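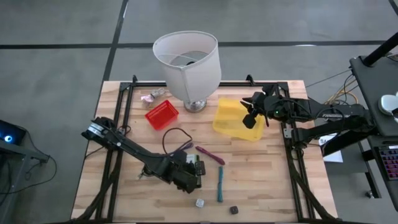 One of our reviewers asked, in so many words, whether a teleoperation kit you can order as a service is worth a paper at all, and whether we weren't just writing a long product review. Fair question! I've gone back and forth on it myself. My answer is that a lot of small labs are about to sign up for one of these packages, and there's very little in print on what the first months with one are like.

Figure 3. The two-arm station with mixed tabletop items, including a lamp, a red basket, a yellow tray and a pair of dice.

4.2 Living with the Ostent package

Ostent is sold by Ruppert as a subscription: session software, a calibration routine, remote support and a set of task scripts. You bring the arms and the table. We signed up in August and ran everything at our Bromenstead site, with the Zesham package (the one we'd used before) kept installed on a second machine so we could switch back and compare.

Setup took us 5 days, and I'll admit that two of those were spent on my own network mistakes. The calibration routine is the best part of the whole thing. It walks you through each arm in turn, tells you plainly when a joint reading looks off, and lets you redo a single step without starting over (Zesham makes you start over, every time, and I do not miss it).

We recorded 515 episodes with Ostent across 20 task scripts. The scripts that ask for one large item to be moved, say a lamp or a tray, were easy to follow and our operators liked them. The scripts for small things like dice and markers were a different story. They're written as if every operator approaches from the same side, and with two arms sharing one tabletop you spend a good bit of time deciding who goes first. We ended up rewriting the wording for those ourselves, and the rewritten versions are in Appendix B.

Support was quick on weekdays and slow otherwise. We opened 40 tickets, mostly dull ones about export settings, plus one nasty bug where the left and right labels got swapped in the saved files. Ruppert sent a fix, but we still had to relabel the affected episodes by hand, so please check yours before you train on anything!

I'd renew for the calibration alone. I'd also want the small-object scripts redone before recommending the full tier to a lab that mostly does fine manipulation, and the price difference between tiers comes up again in Section 4.3.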